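I finally made it to the open day at the Brilusmont lab this April, after telling myself every year that I'd go and then finding some reason to stay home and clean the garage. I took far too many notes, so settle in, this is going to be a long thread (sorry to my three faithful readers, and hello to my sister).

First, the building. It used to be a seed warehouse, and it still has the big sliding doors and a loading dock where they'd set up coffee and a tray of lemon bars. I had two lemon bars before I had seen a single robot, and I regret nothing.

Our group met at the foot of the stairs and was taken around by Latrice Strickland, who runs the manipulation side of things and has the gift of answering a nine-year-old and a retired machinist in the same breath without boring either one. She asked us all what we'd come to see. Most people said "the arms." One little boy said "the bathroom," and fair enough.

Stop one was the Gasser line, their sorting setup for small packages. It's loud! You stand behind a yellow rope and padded envelopes go by on a belt and a suction cup comes down and picks them off, over and over. I could have watched that for an hour. My favorite part was when it took the same envelope three times before it got a grip on it, and the whole crowd cheered as if somebody had made a free throw.

Latrice let the cheering die down and told us that a missed grab is worth a lot to them, and that they keep every one. I wrote that down and underlined it. I've been teaching my granddaughter to drive and I think I needed to hear it.

Upstairs was the part I'd really come for. They call the project Zurnari, and it's all about getting robot arms to handle little things on a table, the kind of job you'd give a toddler on a rainy afternoon. A lot of the early work happens in simulation, so before they showed us any hardware we sat down in a dim room with a big screen and folding chairs. (Bring a cushion if you go. I mean it.)

Kenneth Kinnear did the talking up there. He's soft-spoken and he kept apologizing for the projector fan, but once he got going you could tell he loves this stuff. He said a batch for them is 240 practice runs, each with the blocks dropped in different spots, and that they had gone through 3963 runs on the letter blocks alone since winter. I asked him to repeat that number because I thought I'd heard wrong. I had not.

A woman behind me asked why they bother making the pretend table look so beat up, with stains and scuffs all over it. Kenneth lit up at that one. He said real tables are beat up, and if the software only ever practices on a spotless one it gets confused by the first coffee ring it meets. I looked at my own kitchen table quite differently when I got home.

He left one of the simulated setups on the big screen during the questions, so we had plenty of time to look at it.
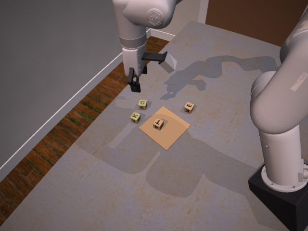
Simulation still: Zurnari project / Brilusmont open day handout

Four letter blocks, and the T is the one on the cardboard mat. The G and the K are over on the same side as the open gripper, and the E is off by itself on the other side. Naturally our row started trying to spell something. You can't do much with T, G, K and E, believe me, we tried, and a teenager down front got a big laugh with "GTEK, sounds like a phone company."

What got me was the shadows. The second arm, the big one on the right, throws a shadow across the table that follows its bends, and Kenneth said they fuss over the lighting a great deal. I asked him if the arms ever get in each other's way and he said, very quietly, "Oh, constantly."

After that we got to the hands-on room, where you could steer a practice gripper yourself with a little controller. I am here to report that I'm terrible at it. I chased one foam cube clear across the tray and then pushed it onto the floor. The nine-year-old from our group picked up hers on the first try and was very gracious about it.

They had sandwiches from Bullau, the deli across the street, and Latrice came and sat with a bunch of us and talked about how she got started (fixing sewing machines with her aunt, which I loved). She told us 700 people had signed up for the day, and from the line at the sandwich table I believe it.

If you're thinking of going next year, park on the river side and walk over, wear real shoes for the stairs, and get upstairs early, as the screening room is small and they were turning people away by lunchtime. Kids get a sticker. Grown-ups get one too if they ask nicely, and mine is on my water bottle.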